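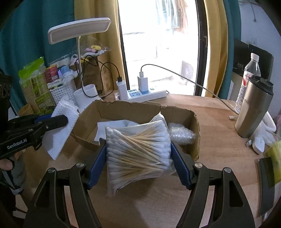 1. Status of the home robot project, 28 March 2022: I own two hand-held grippers, one cardboard box and a bag of cotton swabs. The robot itself is a pair of arms called Filip, and Filip is in the hallway waiting for a bracket.

2. The plan, for anyone who muted me in the fall. I do the job by hand with the grippers, the cameras on them record it, and Filip learns to pack a box from watching. So the robot that was going to save me work has me packing boxes every night after dinner.

3. Swabs are harder than they look. The bag is clear, so half the time the vision code locks onto the sticks and has no idea there's a bag around them. Squeeze at the left and right edges and it holds. Squeeze anywhere else and the whole thing folds up like a bad hand of cards.

4. The towel goes in the other gripper. I have strong opinions about quilted towels now. They hang from one corner, they swing, and the loose end gets to the table well before I want it to.

5. Someone asked why I don't clear the rest of the table first. Because Filip is going to live in this apartment, and in this apartment there is a charger in the background of everything.

6. Parts update: Praltell shipped the wrong wrist bracket again. It's a lovely bracket. It fits a motor I don't own. I wrote them a polite email, then a less polite one, then deleted the second one and sent the first one twice by accident.

7. Catinca Bogdan has offered to mill me a bracket at the Brarnwood shop if I bring my own aluminum and stop calling the mill "the big drill." I can do one of those.

8. Numbers, for the numbers people. Recorded: 392 takes. Usable: 349. Most of the difference is me forgetting to start one of the two cameras, and the rest is me sneezing.

9. Yes, I could filter those out automatically. I wrote a script for it. The script threw away every good take and kept the sneezes. I'm told this is a sign error.

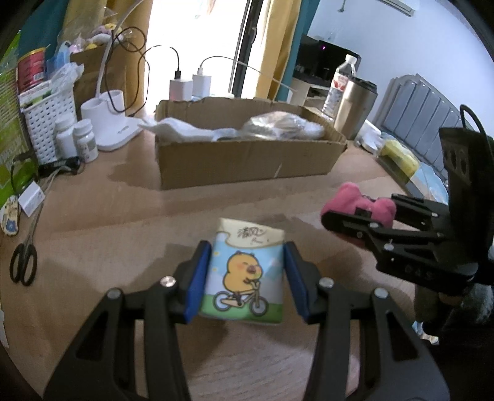
10. Tissue packs are my favorite. Flat sides, stiff enough to stand up between the pads, and there's a plump yellow-orange cartoon animal on the front riding a bicycle with its eyes closed. I feel that's roughly my approach to control theory.

11. The pink plush thing in the other gripper is shaped something like a bow, and it's on the object list under "soft, awkward." The list has two other categories: "fine" and "ask Catinca."

12. Lesson of the week: change one thing at a time. I put new settings in the tracker, moved the lamp and swapped the object order in a single evening, and the results got better. I have no idea which one did it, so now I can't touch the lamp.

13. Sânziana Mihăilă wants to know if the cardboard box will be replaced with something nicer. The box has torn edges. A robot that can only pack perfect boxes would be no use to me, and also I've already measured this one.

14. The pipeline is named Tresimano. I spent 9 days on the name and one evening on the logging, and you can tell which got the attention. It writes every timestamp in the wrong time zone, so according to the logs I do all of this at breakfast.

15. First run with Filip on the actual table is set for July. The target is 5 objects into the box with no human hands. Catinca's bet is on the towel ending up over the lamp. I took the bet, and then went and bought a longer lamp cord.

16. Small request: if anyone has a spare wrist bracket for a motor I do own, my messages are open. I can pay in brackets.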